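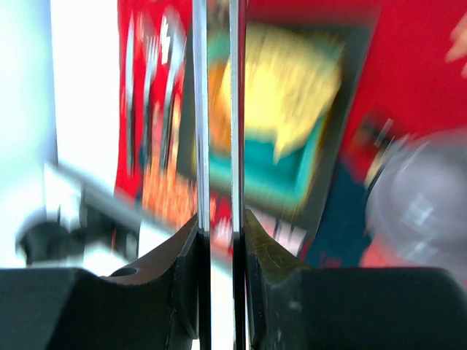
The Games Cupboard, Emptied

Stelimton Street, back room, one wet Tuesday

Every house has a cupboard that is opened with one hand and held shut with the other. Ours is in the back room and it holds games, or it held games until Tuesday morning, when a tin of dominoes came off the top shelf and settled the question of whether we'd be going out. We tipped the lot onto the rug. Captions below run in the order things surfaced, and the gallery will fill up as the sorting does.

1. Red, in a hurry
A lot of what we own turns out to come in red boxes. Somebody in packaging decided long ago that red is the colour of family fun, and after an hour on the rug with it I'd have settled for beige.

2. The top shelf
Home of anything bought at Christmas and played until lunch. Three general knowledge games live up there, all of them very sure about the capital cities of countries that have since changed their minds.

3. Sornenberg, the long one
A trading game about a mountain town with a salt mine and a grudge. The rule book is longer than some leases. We have started it four times and finished it once, at ten past one in the morning, and the winner had stopped caring by then.

4. The jigsaw
The lid promises 2258 pieces, an odd number to promise anyone. We got as far as the edges one winter and ate dinner on our laps until spring. It's a harbour, mostly sky. Going to the op shop with a note taped to the lid saying we can't vouch for it.

5. Mrema
The favourite, and you can tell from the corners, which are now more tape than cardboard. You move your beans around the board, you steal your neighbour's beans, you apologise without meaning it. Two of the beans have been replaced by actual beans. Staying.

6. Cards, various
There were 93 playing cards in the biscuit tin, which is nearly two packs or one very generous one. No combination of them makes a full deck. We sorted by back pattern, then by colour, then had a cup of tea and put them all back in the tin.

7. The dominoes
See introduction. All present, including the one that went under the heater. The tin has a new dent to go with its old ones and has been demoted to the bottom shelf, where it can only fall on feet.

8. Loose bits
Dice, a sand timer that runs for however long it feels like, half a pencil, a plastic cow. The cow belongs to no game we have ever owned. It has gone in with Mrema as a spare bean.

9. The keep pile
Roughly 10 boxes, stored on their sides with the spines facing out so we can read them. Rubber bands around anything with a weak lid. If you try this at home, bag the small pieces first – a box on its side is a box looking for an excuse.

10. The go pile
Taller than the keep pile at midday and a good deal shorter by four, as people drifted through and rescued things they hadn't played since primary school. The jigsaw was rescued twice and put back twice.

11. The shelf, afterwards
The door closes with one finger. There is even a gap at the end of the middle shelf, and I've already been sent a link to something called Troniren, ages twelve and up, plays in under two hours. The box is red.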